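# The board game with no rules 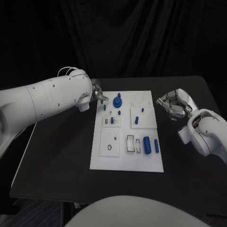 *A gear, its peg, and a neighbour standing to the left.*

Every January, when the cottage is shut and the relatives have gone home, Agnes Sjögren gets out a board. It is white, flat and rectangular, and it lives on a black table, where blue pieces show up beautifully and dropped screws vanish for good.

Peg boards are having a moment among grown-ups. Sjögren blames the jigsaw. "I did one of 511 pieces," she says, "and 100 of them were sky."

The appeal of a gear is harder to explain to visitors. It is a round thing with teeth. It goes on a peg or it doesn't, and there's no colour-matching your way out of trouble. Wissam Khoury, who swaps boards with Sjögren by mail, favours blue parts on white because his eyes aren't what they were. He has strong views on the small fixture plates, most of them unprintable in a family magazine.

Technique is a matter of some dispute. Sjögren works from the far end of the board toward her own belly. Khoury does the upright pegs first, then makes tea, then does them again. Both agree the long side should run away from you, an arrangement I tried for an evening and found hard on the sleeves.

I lasted seven nights. By the third I had stopped reaching for my phone, and by the fifth I was telling my husband about tolerances over dinner. He has asked whether I might take up curling.

Sjögren has promised to lend me another board in the spring, once Khoury mails it back.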